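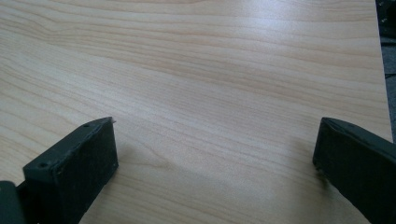
Page last changed: March

Clindinholm Trirar Table Review

The Trirar is a plain work table with a light wood-grain top. I paid $230 for it at Funach, with delivery on a Friday. It replaced an older table that rocked whenever anyone leaned on it.

The color is a pale beige that goes a little warmer in places. The grain runs in long wavy streaks, and I like it more than the gray version I saw in the store. The top does pick up glare. Under a ceiling light you get a whitish patch that hides part of the grain. If you read or sort small parts at a table, put your lamp off to one side.

Assembly took me one evening. The legs bolt on from underneath, and the bolts and the wrench come in the box. The instructions have the leg brackets backwards in step four, so check the drawing on the last page first. The top is heavy. Get a second person to help turn it over.

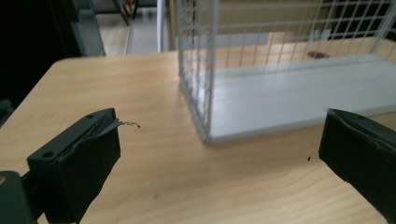
Furniture > Tables > Work Tables

The corners are rounded, and so is the edge where it meets them. My old table had square corners and I had the bruises to go with them. The white wire-mesh cage on its flat base sits on the table.

Cleaning is simple enough. A damp cloth takes off most marks. Small gray smudges show up on a top this light, and crumbs do too, so I wipe it more often than I did the old one. Pencil needs a bit of dish soap. I have not tried anything stronger and the care sheet says to stay away from bleach.
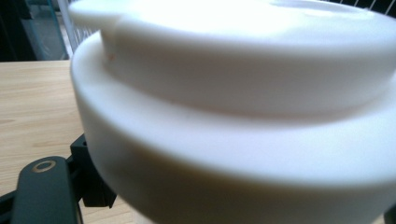
345 words

White plastic looks good against this color. The big round lid with the step in it and the little lip on the rim is the sort of bulky thing I bought a bigger table for. At 30 inches deep, the Trirar has room for that and for whatever I am working on.

Two complaints. The leg bolts needed tightening again after the first month. There is also no shelf or drawer, and the add-on drawer was out of stock when I ordered.

I would buy it again at this price. At full price I would look at tables with a drawer first.

Rating: 4 out of 5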